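I got to Golnar Talebi's place in Braston a little before 10 in the morning and she already had the kettle on. She teaches people how to paint the rooms they live in, which sounds like a funny thing to need a teacher for until you've seen my hallway. I did it myself in May. It's green. It was supposed to be gray.

"Everybody picks from the little card," she said, when I confessed. "The little card is a liar! You hold it up in the store, under those lights, next to a thousand other cards, and then you go home and paint a wall the size of a truck with it."

Golnar grew up over a frame shop and started out matching mat board for customers, then moved on to mixing paint at the counter at Görtz, where she stayed for 21 years. These days she runs small classes out of her front room, and she'll come look at your house if you ask nicely and don't live too far past Skavard.

I wanted to know what people get wrong most. She didn't even stop to think.

"Light. They choose a color at night, under a lamp, and they're mad at it by breakfast. Or they paint one square in the middle of the wall, with the old color all around it, so of course it looks wrong. Paint a big piece of board instead. Carry it around. Put it in the corner, put it behind the couch, look at it when you're in a bad mood."

She does this herself. There was a board leaning against the bookcase the whole time we talked, a kind of dusty yellow, and twice she got up in the middle of a sentence to move it. I asked if she liked it. "I liked it Tuesday-ish," she said, and sat down again.

We got onto whites, which I'd been warned about by her friend Sandra Horrocks (she took the class last year and still has opinions). Golnar keeps a drawer of them, 100 painted cards with her own handwriting on the back. She laid out a few on the table and asked me which was the plain one. I picked wrong, then picked wrong again. The one I was sure about was pink.

"You see it once it's next to something," she said. "By itself your eye just calls it white and goes home."

Pinks are her favorite, though she says hardly anyone asks for them. Her bedroom is one she mixed years ago and wrote down on an envelope, and she has repainted it from that same envelope ever since. She wouldn't tell me the recipe - I did try.

I asked about money, because my hallway is going to need doing over. She's not a snob about it. She'd spend on the brush and save on the tray, and she told me to buy all the paint for one room at the same time and stir the cans together in a bucket, so the color doesn't change halfway along the wall. She likes an old angled brush from Clorden that she's washed so many times the name has almost gone from the handle.

Before I left she asked me to describe my green. I said it was sort of like a pond. She wrote that down, went to the drawer, and gave me 2 cards to take home, with orders to look at them at noon and again after supper.

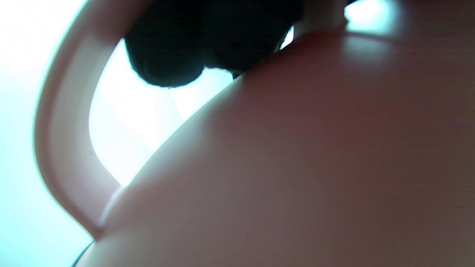

Golnar's tips for choosing a wall color

Paint a board, at least as wide as your arms, and give it two coats.

Move it to a different wall every day for a week.

Look at it beside your floor and your biggest piece of furniture.

Write the color name on the back right away. You'll forget it.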